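The Drawer for Guests

Reading time: 3 minutes

When I moved to Griremen, I had one suitcase and no furniture that belonged to me. Now I have a home where people come to sleep, and I want to write a little about how to prepare for them. 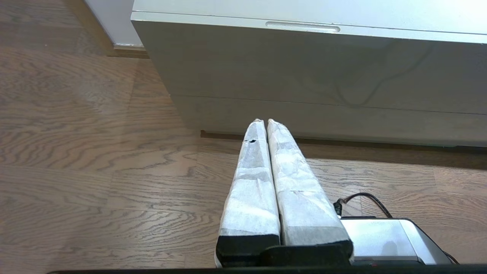
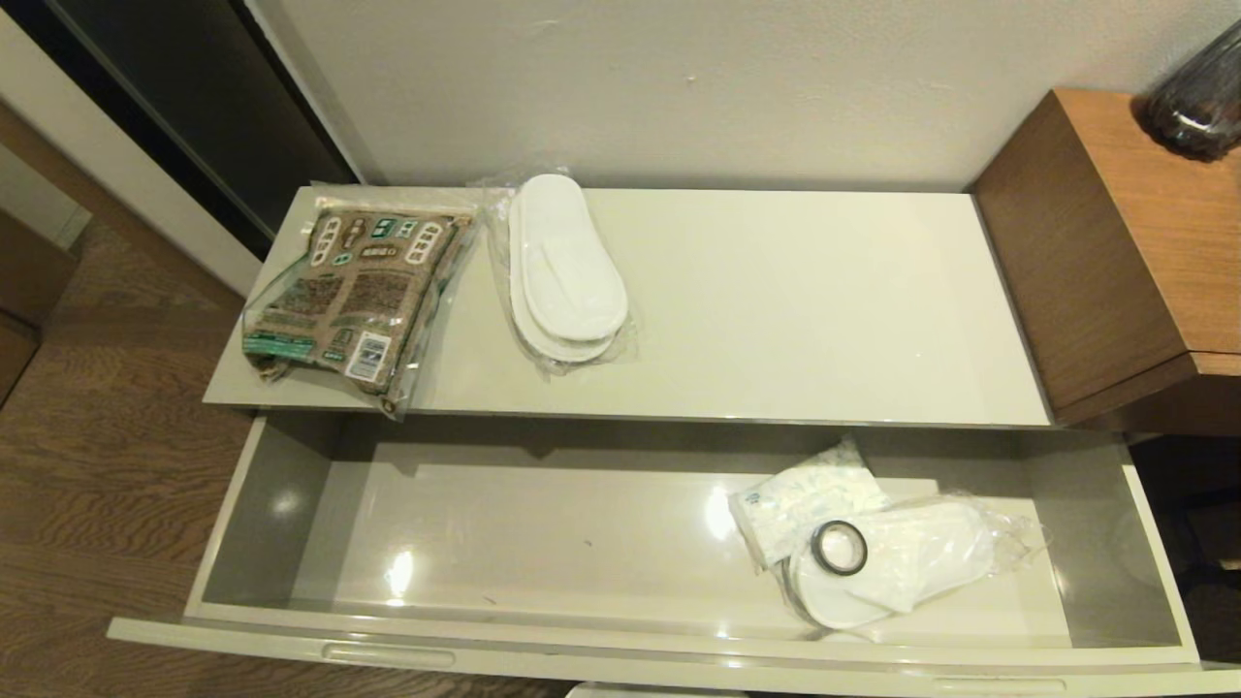 Last updated in January

In my family, a guest was never asked if he needed something. My grandmother said that the question itself is already not polite, because the guest must then say no. You put the thing where he will find it. For a long time I thought all people lived like this. Then I stayed with my friend Mikkel Ketilsson, who opened the door, pointed to the kitchen and told me, "Everything is yours, just look." I stood there for two days being thirsty. Mikkel was very kind, and I was very hungry also!

So there are at least two schools. Mikkel trusts you to open his cupboards. My grandmother would think this is terrible. I am somewhere in the middle, and I have one drawer for guests. I tell people on the first evening that the drawer is for them and they may open it at any hour.

What goes inside changed many times. In the beginning I bought small shampoos, and all of them came back to me unopened. Lanying Cheng, who visits every spring, told me that what she misses in other people's homes is a phone charger, a glass for the night and slippers. I had the glass already. The charger I bought the same week, and it is the most used object I own.

Slippers are a longer subject. Cledwyn Hughes refuses them and walks in his socks, even in winter. Yiran Zhong brings her own from home, folded in a cloth bag. For the others I keep the disposable kind. I know it is wasteful, and I tried washable ones for one year, but people looked at them with suspicion and I understood them.

I also write a card with the wifi password, the hour when the bakery opens (it is 6:30, earlier than they say on the door) and which key is for the bicycle room. My first card was a full page and no person read it. The card I use now has 20 words.

Next month Haoran Han is coming with his mother. She does not drink coffee, so I must find a good tea before that, and I still need a second pillow which is not so high.

Contact | © Notes from Griremen | Back to top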